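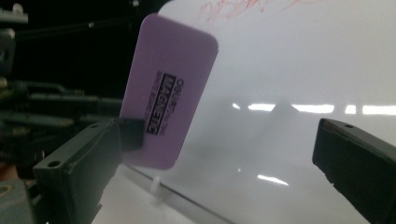

So I had the worst slot at the Gevville Folk and Blues Weekend, and I want to say up front that I asked for it.

You know how festivals work when you're small. They send you an email with a lot of exclamation marks and somewhere near the bottom it says 11:15 a.m., Creek Stage. The Creek Stage is a flatbed trailer. There's no creek. I've played it four summers running and I still look for one.

But this year I had written back in June and said I'd take anything, truly anything, as long as I was on the same day as Christos Lambrakis. I'd been listening to that man since I was fourteen. He made one record, Letters to Zastby, and my uncle had it on cassette in a truck where the eject button didn't work, so for two years it was the only thing any of us heard on the way to anywhere. I learned to play by copying side B. I got side B wrong, but I got it wrong in a way that people now tell me is my style, so there you go.

They gave me the day. They also gave me 11:15.

I drove up the night before with my guitar, the old Koller with the crack by the sound hole, and a cooler of sandwiches my sister made (egg, in August, in a Corolla, thank you Dee). Parking was on a hayfield. A kid in an orange vest looked at my performer pass and then at my car and then at the pass again. I slept in the back seat with my feet on the amp.

In the morning there was fog all over the fairground and it was beautiful, with the big tent poking up out of it and somebody somewhere running a fiddle up and down the same eight bars. I love that hour at a festival! The coffee truck isn't open yet and everybody looks like a cousin of yours. I walked down to the trailer, tuned up, and waited.

At 11:15 I had nine people. One was eating a funnel cake with real attention. Two were my ride-or-die Rurell fans, a married couple who drive out to everything, and who like to request a song I don't have. I've told them it's somebody else's song. They yell for it anyway.

I was three songs in when an old man in a fishing hat came and sat down on the end of the hay bale in the second row. He had a plastic bag from the pharmacy and he put it between his feet. I didn't think anything about it. I was busy with the bridge on "Sixth Floor," which has a stretch in it that my left hand resents.

Then I did the thing I'd promised myself I wouldn't do. I said into the microphone, "This next one I stole," and I played "The Ferry Was Late," side B, track two. My wrong version. I figured he'd be in a hotel somewhere until his set at nine, with a humidifier, or whatever legends have.

I got through the first verse okay. Second verse, I closed my eyes. When I opened them the old man had taken off his hat, and I knew the forehead. I swear to you, I knew it from the cassette, from that tiny square picture I used to stare at while my uncle pumped gas.

My hands kept going, I don't know how. I think they were too scared to stop. I sang the last verse straight at the funnel cake lady because she was the only face I could stand to look at, and she stopped chewing, which I took as a compliment.

Nine people clapped. Ten.

I came down off the trailer with my knees doing something strange and he was standing by the steps with his pharmacy bag.

"You play it in G," he said.

"I know," I said. "I'm sorry."

"Why G?"

So I told him about the truck, and the eject button, and how the tape ran slow when the engine was cold. I said I'd tuned to the tape, and by the time I heard the song at the right speed I was in college and it sounded like a chipmunk had gotten hold of it. He listened to all this with his head down. There was a long bit where he didn't say anything and I started apologizing again, in a new direction, for my uncle.

"My mother sang it slow," he said. "The man at the studio wanted it under three minutes."

And he picked up my case for me. He carried it the whole way across the field to the coffee truck, which was open now, and had a line. I kept trying to take it back. He had a pretty good grip for a man of his age. While we waited he told me they'd pressed 566 copies of the record and he still had 64 of them in a closet, and that his daughter wanted the closet. He asked if I'd like one. He asked it the way you'd ask if somebody wanted zucchini.

I said yes please. I said I'd pay. He wouldn't hear of it, but he let me buy the coffee.

His set that night was in the big tent and it was packed to the ropes, people sitting in the grass out past the lights. I was down at the side with my pass on, feeling very official. He played most of the record. His voice had gone rough at the top and he just went under the high notes, around the back of them, and it was better, I thought. The Rurell couple was across from me holding hands. They didn't request anything.

When he got to "The Ferry Was Late" he stopped and messed with his tuning for so long that somebody whistled. Then he started, and it was slow, slow as that truck on a January morning, and I stood there and did the harmony with my mouth shut.

The record came three weeks later, wrapped in a bath towel inside a boot box. No note. I don't own a turntable, so it's on the shelf over the sink until I find one. Dee says I should frame it. She also wants her cooler back.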